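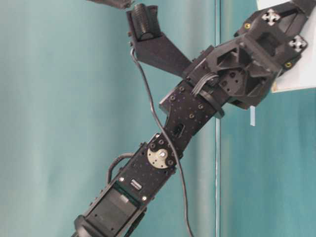 Okay friends, I promised a proper update on the robotics club arm and I have been putting it off for weeks, so get comfortable, it's a long one (1/16, and yes I drafted these in a notes app like a responsible adult)

For anyone new here: I help run the after-school robotics club at our community college's outreach center. We get high schoolers plus a few first-year students who miss it too much to leave. This fall the big project is the arm. We call it Golum. One of the kids misspelled it on the sign-up sheet the first night and then it was too late, the name was on the toolbox in paint marker.

The goal is simple to say. Golum has to pick up a small part from a tray, move it over to a sorting rack, and let go of it without flinging it into the next county. It has to do that over and over at the regional showcase, with people watching and small children asking loud questions. Simple to say!

We started in September with a box of servos, a bag of brackets and a drawing by Ognjen Radulović, one of our first-years. Ognjen draws beautifully. He also drew the elbow joint bending in a direction that elbows do not bend, and the whole group spent a very happy evening working out why the thing kept folding up on itself. I could have told them in the first five minutes. I'm so glad I kept my mouth shut, because now every single one of them can explain joint limits to a stranger.

Let me tell you about brackets for a minute, because I have become a bracket person. The ones we like are the perforated kind, with a grid of little holes all over. You can move a servo over by one hole and try again, and nobody has to cut anything. When you're teaching, that matters so much more than looks. A kid will try a strange idea if it costs four screws. They will not try it if it costs a whole new piece and a week of waiting.

The gripper is where most of the arguing happens, and I mean that fondly. The body is a big angular thing with triangles cut out of it, and the first version of the fingers was completely smooth. Smooth fingers look very sharp and they drop everything. So we went to ribbed pads at the fingertips. The grooves give the part something to sit against, and the kids had a great time testing pad after pad on anything they could find in the room, including somebody's granola bar.

Now, wiring. Oh, wiring. We've got a flat ribbon cable going across the wrist, and it has to bend every time the wrist does, so there's a real skill in leaving enough slack. Too tight and it tugs at the connector. Too loose and it wanders off and gets pinched. My rule for the group is that you move the joint by hand, slowly, all the way to both ends, and you watch the cable and only the cable the entire time. Power off! Always power off for that one.

The thin gray cable from the finger pad is its own saga. It hangs in a long loose curve down past the elbow bracket and I go back and forth about it. Half the club wants it tied down neatly along the arm. The other half says every time we tie it down we end up cutting the ties again the next day to change something. Both halves are right. For now it hangs, and it's on the list for before the showcase.

We did the markers on the gripper too, the little white crosses on black squares. Those are for the tracking team, who want to know where the hand is without trusting the servos to tell them. This turned into one of my favorite lessons of the season. The arm thinks it is in one place, the tracking says it's in another, and the kids have to figure out which one to believe. Two of our quieter students just lit up over it. They made a chart, they brought the chart home, they came back with a better chart.

Some of you asked what we run it on. The motion side is a little program the students wrote themselves and named Plodico, on the grounds that it plods. It is not fast. It sends one move, waits, checks, sends the next move. There's a faster branch that a couple of them are working on, called Flesel (don't ask me, I just work here), and right now Flesel is very exciting and Plodico is the one I'd let near a table with a visitor standing at it.

Our test plan is 1000 pick-and-place cycles before the showcase. I know that sounds like a lot for a club! But a servo horn that's a tiny bit loose will behave perfectly for an afternoon and then start slipping, and I would much rather meet that problem in our own room with a screwdriver handy. We've logged 500 so far. The kids take turns with the clipboard and write down every drop, every stall and every weird noise, and they're encouraged to describe the noise. "Like a duck but worried" is a real entry in the log and it led us straight to a dry gear.

I should say something about Tuncay Tatlı, who came to us from the machine shop side of the college and has the patience of a mountain. He taught the group how to seat a screw without stripping it, and he did it by having them strip a few on purpose first, on scrap, so their hands would know what it feels like just before it goes. I've been around tools my whole life and I had never thought to teach it that way. I do now.

Money talk, quickly, for the other club leaders who follow me. We got a small grant this year from the Özkan family fund, a local one, and we spent most of it on spare servos. I know spare servos are boring. I know the kids wanted a second arm. But we've swapped servos 6 times this season, and each time we were back up and running the same evening, and a room full of teenagers with a working robot is a very different room from one full of teenagers waiting on a package. Buy the spares. Label the dead ones clearly and put them in a different box. (We learned the second part the hard way.)

One thing I would change: I'd start the notebooks earlier. We let the first few weeks go by on pure excitement, and then when somebody wanted to know why the wrist got turned around to its current position, we had three different memories and no notes. So we took the wrist apart and figured it out again. It was a fine evening, there was pizza, but still. Date, what you changed, why you changed it. Three lines is plenty.

And the thing I would keep forever is the swap. Halfway through every session the builders and the coders trade seats for twenty minutes. The coders find out that a bracket is in the way of the move they wrote. The builders find out that the code has no idea their bracket exists. They groan every time I call it and then I can't get them to trade back.

What's left on our list: settle the cable question, finish the cycles, get new labels on the tray, and practice the talking part. The talking part is harder than it sounds. Every student does two minutes on the piece they know best, and we're trying to get them to say it to the visitor and not to their own shoes. If you have tips for shy speakers I would truly love them, replies are open and I read everything.

If you're local and have a kid who likes taking things apart, send them over, there's room and we don't ask for any experience. Closed-toe shoes, hair tied back, and a snack to share if you can manage it. I'll post again when we get through the second half of the cycles – or when the duck noise comes back, whichever is first. (16/16)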